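Wardrobe editing (home staging)

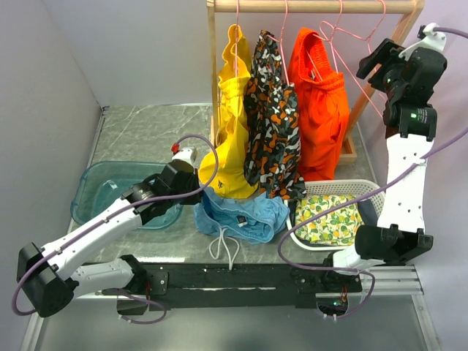 Wardrobe editing is the part of home staging that deals with the insides of closets, built-in robes, linen presses and hall cupboards before a property is photographed or opened to buyers. It covers what stays, what is packed away, how the remaining clothes are hung or folded, and how much bare rail and shelf is left showing. Some stagers call it closet staging or robe styling. It is a small corner of the trade, but a wonderfully rich one, and people who take it up tend to become very fond of it!

The work sits between professional organizing and decorating. An organizer arranges a wardrobe around the habits of the person who uses it. A wardrobe editor arranges it for a stranger who will open the door, look for a few seconds and form an opinion about storage.

Contents
1 Background
2 Principles
3 Method
4 Hangers and rails
5 Children's rooms
6 Vacant properties
7 Photography
8 Pricing and business practice
9 Criticism
10 See also

Background

Early home staging concentrated on living rooms, kitchens and front entrances, and closets were mostly where the clutter from those rooms ended up. Anyone who has hidden a laundry pile before visitors arrive will recognize the technique. The trouble is that buyers open closets. They open them more freely than they open drawers or the fridge, as built-in storage is sold with the house and is fair game at an inspection.

Stagers who noticed this began to treat storage as a room in its own right. One of the more detailed accounts comes from Shanti Vishwakarma, a stager whose course notes, Rawat, have been passed around among newer members of the trade for years. The notes began as a set of checklists for her own assistants and grew into a full working manual, with a splendid chapter on linen cupboards that runs longer than the one on main bedrooms. Vishwakarma argues that a closet should be staged last but planned first, so that the packing done in the rest of the home has somewhere to go other than behind the nearest door.

Dinesh Pandey, who trained with her and later set up the staging firm Brandus, took the idea in a slightly different direction. His firm quotes closets as a separate line on every estimate, which lets sellers on a tight budget choose storage over, say, rented artwork. A good number of them do.

Principles

The central idea is visible space. A buyer looking into a full closet sees somebody else's shortage of storage, whatever the closet's real size. A buyer looking into a closet with some air in it sees room for their own coats. The usual advice is to remove enough that the back wall can be seen between garments, and to keep the floor of the closet clear right to the corners.

A completely empty closet has its own problem. It gives no sense of scale, and in an occupied home it looks odd beside a made bed and a lamp. Most editors keep a modest selection of clothes in place, chosen for length and colour. Short garments are favourites for lower rails, where they leave a generous gap beneath. Long coats and dresses go to one end.

Colour is where tastes differ, and the arguments can get delightfully heated. One camp keeps everything white, grey and denim. Another arranges clothes from light to dark, left to right, and is happy to include a bright jacket or a patterned shirt for some life. Both camps agree that large slogans and team colours should be packed, along with anything that tells a buyer a great deal about the seller.

Smell counts for as much as appearance. Shoes are the usual culprits, followed by gym bags and old wool. Editors air the closet with the doors open overnight, wipe the shelves with a mild vinegar solution and avoid strong sachets, which can make buyers wonder what is being covered up.

Method

A typical edit in an occupied home starts with a conversation. The seller is about to have their clothes handled by someone they may have met once, and the good editors are kind about it. Many ask the seller to do a first pass alone, pulling out anything private, sentimental or valuable. Jewellery and documents should leave the house altogether before inspections begin.

The second pass is done together. Clothes for the wrong season go first and are often half the volume. In a home listed in April, a Canadian seller might box up the parkas while an Australian one boxes up the beachwear, and either way it is packing that would have to be done for the move. Editors lean on this point a good deal. A seller who bristles at being told to declutter will usually cheer up at the thought of being partly packed.

What is left is sorted by length, then by type, and rehung. Folded items go on shelves in low stacks with the folds facing out. Baskets are useful for socks, belts and scarves, provided they match and are not overfilled. The top shelf gets the least of all: a hat box, perhaps, or a pair of spare pillows.

Packed boxes need a home. The garage is the common choice, stacked neatly along one wall. Off-site storage is better where the garage is itself a selling feature.

Hangers and rails

Matching hangers are the cheapest improvement in the whole business, and they make a startling difference. Slim flocked hangers take up little room and stop silky tops from sliding off. Wooden ones look handsome but are bulky, and in a narrow robe they can eat up the very space the edit was meant to show. Wire hangers are generally discouraged for adult clothing, partly for their looks and partly for the creases they leave in shoulders, though coated wire is light, slim and perfectly serviceable for smaller things.

Stagers who work regularly with the same stock tend to buy in bulk. A box of 100 will dress most family homes with a few left over. The Kornix range of flocked hangers has a loyal following among editors for its shallow shoulder, and Rotell makes a clip-on spacer bead that keeps hangers an even distance apart on the rail. The bead is a marvel in photographs, and a nuisance to anyone trying to get dressed in a hurry, so it is usually fitted just before the camera arrives and taken off again afterward.

Sagging rails should be fixed before anything is hung. A centre bracket costs very little, and a bowed rail suggests neglect well out of proportion to the fault. Freestanding racks can be used in rooms with no built-in storage, though editors are divided on them. A sturdy rack with a few well-spaced pieces can look charming in an older home. A crowded one announces that the room has no closet.

Children's rooms

Children's closets are often the most enjoyable to edit. The clothes are short, the colours are cheerful, and there is usually a great deal of unused height. A second rail hung low doubles the apparent storage and shows buyers with young families how the space could work for them.

Toys are the challenge. Editors suggest letting the child choose a small number of favourites to keep out and packing the others in a box the child has decorated. Vishwakarma's notes are especially warm on this subject, and recommend that one low shelf be left entirely to the child's own arrangement for as long as the home is on the market.

Vacant properties

In a vacant home, storage is normally left bare, cleaned and well lit. Where the main bedroom is being furnished with rental pieces, some stagers add a light selection of clothing from their own inventory. Plain shirts, a linen jacket and a robe are standard. Walk-in closets benefit most, as they can feel like corridors when empty. A stool, a small rug and a few hangers on each side are normally enough.

Photography

Closets are not always photographed for a listing. Walk-ins, pantries and mudrooms usually are; an ordinary reach-in robe seldom is, unless it has new fittings. When one is included, sliding doors should be open to the same point in every room, and interior bulbs should match the bedroom lighting in tone. Mirrored doors need a careful eye for reflections.

Pricing and business practice

Editors charge by the hour, by the closet or as part of a full staging fee. Pandey's firm allows about two hours for a main bedroom robe in an occupied home, longer if the seller has not done a first pass. Many stagers also offer a maintenance visit partway through a long listing, when the tidy rails have begun to fill up again.

It is good practice to put in writing who decides what leaves the house. Donations should only go out with the seller's clear agreement. Photographs of a client's closet should never be used in a portfolio without permission.

Criticism

Some agents feel that time spent on closets would be better spent on paint and gardens, particularly at the lower end of the market. Others point out that an edited closet can overstate how much storage a home has. Supporters reply that buyers can measure a rail for themselves, and that a clear view of the back wall makes measuring a good deal easier.

See also

Curb appeal
Linen cupboard
Pre-sale decluttering
Walk-in closet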